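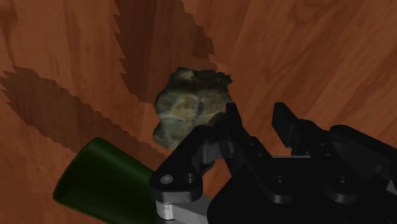
Can a simulated wrist camera tell you anything useful about a gripper before you buy the hardware?

It can tell you a fair amount about geometry and sight lines, and very little about grip force.

With that settled, some notes on two simulated gripper models I have been comparing since October: the Fultavero two-finger linkage gripper and the Holow parallel-jaw model. Both were run on the same arm model with the same controller, a Genditz position controller at default gains. The object set was Nuchit, which ships as 44 meshes. I used 30 of them. The rest are flat items such as cards and lids, and neither gripper has any business with those.

Setup

The Fultavero package loads without edits. The joint tree is clean, the linkage is closed with constraints instead of being faked with mimic joints, and the collision shapes are separate from the visual ones. The Holow package needed its inertia values corrected before the jaws would stop drifting. Budget an afternoon for that if you haven't done it before, less if you have.

Mounting the camera is where the two differ most. Fultavero supplies a wrist camera position as part of the model. Holow leaves it to the user, and I placed mine by trial and error.

View from the wrist

The supplied Fultavero camera position puts the gripper in the lower right of the view, and the black housing takes a lot of space there. With a rock-like object at the center, the nearer finger covers part of its right and lower sides. A green cylinder lying next to it can lose its far end behind the same finger. For a human operator this is an annoyance. For a pose estimator it matters more, as the hidden part of the object is the part the finger is about to touch. I moved the camera outward on its bracket and got back most of the missing edge, at the cost of a steeper angle on the table.

Holow's jaws are slimmer and hide less. On sight lines alone, it wins.

Shadows

The default shadow map is too coarse. On the wood tabletop, the shadows come out with saw-tooth edges, large enough that an edge detector will pick them up. The grain of the wood still shows faintly through the dark areas, so color-based segmentation copes better than I expected, but anything that relies on contours will need the resolution raised. The setting is in the renderer, so neither gripper vendor is to blame. Raising it slowed my machine noticeably. I left it at default for the grasp tests and raised it only for the vision runs.

Matte black is also a dull choice for fingers when the objects are dark. The dark green cylinder was the worst case in my runs. I recolored the fingertips light gray for one batch and the mask quality improved.

Grasping

Irregular shapes are where the Fultavero does well. The tall, blade-like fingertips reach down beside a lumpy object and find a side to press on, and the linkage lets them settle a little as they close. The Holow jaws stay strictly parallel and tend to meet a rough object at a single point, after which it rotates out. Of the 30 objects, the Fultavero failed to lift 2 and the Holow failed to lift 11. Most of the Holow failures were rocks and other uneven lumps.

Cylinders lying on their side were close to even. Boxes went to Holow, which centers them better and doesn't tilt them on closing.

Clutter is harder for the Fultavero. Its linkages swing outward as the fingers open, and a neighboring object close to the target may be pushed before the fingers ever get to it. The planner needs to know the swept width of the open gripper. The data sheet gives only the width at the fingertips, so measure it yourself from the mesh.

Controller

The Genditz controller behaved the same with both. Default gains are soft - fine for approach, slow for closing. Its contact threshold is a single number for both fingers, and I would prefer one each. Logging is good. Every run writes joint positions and contact flags to one file, and the timestamps match the camera output.

Not tested

I didn't test soft objects, friction changes, or anything with liquid in it. Friction was one fixed value for all meshes, so don't read the lift results as a forecast for real stone or real plastic.

Which one

For mixed or irregular objects, the Fultavero, with the camera moved outward. For boxes and tidy bins, the Holow, once the inertia values are fixed. I have kept both installed and switch with a launch flag. The corrected Holow inertia values go in the link definitions for the two jaws - the base link can stay as shipped.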